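August 24, 2026
Cell 2 notebook, equipment planning

Budget requests close soon, so I spent the morning writing down what the two-arm cell needs, as opposed to what Sherif wants. Sherif Nasr has added his own column. It is longer than mine.

The paper clip and tray work carries on meanwhile, plaid walls and all. 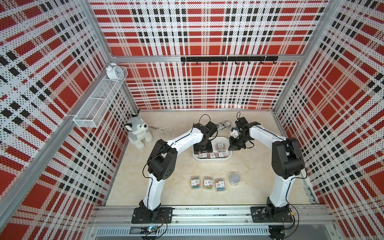
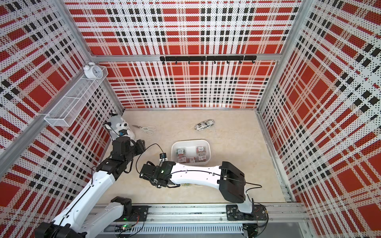
Cell 2, both arms, office supplies set with the white tray.

Grippers first. Tullero quoted 1,000 a pair for the replacement, fingers included, cables not included. I asked what the fingers do without cables and am waiting to hear. One pair now, one pair as spares in March if there is any money left in March, a month when there has never been any money left.

Wrist cameras. Purlow wants 300 each. Put down 3. Two to mount and one for the drawer, where it will be borrowed by Cell 1 within a week. Should probably bill Cell 1 directly.

Cable management. Line item is small and I expect to have to defend it anyway. The loops above the grippers are my main worry, and "we will tidy it later" has now survived two budget rounds. Hildegard says to fold it into the gripper order so it looks like engineering.

Rail. Grasso will sell us a longer one for 2,000. Sherif is keen. I asked which task we can't do on the present one and he said he would get back to me. Parked under "next year."

Walls. Hildegard Dreßler would like a plain gray set from Dirnholm so we can compare runs against a dull background. Fair point. No quote yet. They answer email on their own schedule.

Office supplies. Clips, pins, scissors. Petty cash. Do not put these through purchasing again, the form for the last lot took longer than the experiment.

Running total, needs only: one pair of grippers, the cameras, cables. Comes in under what we got last year, so expect it to be cut anyway.

To do: chase Tullero on the cable question. Ask Purlow if the price holds to March. Get Sherif to cross out at least half his column, in pen.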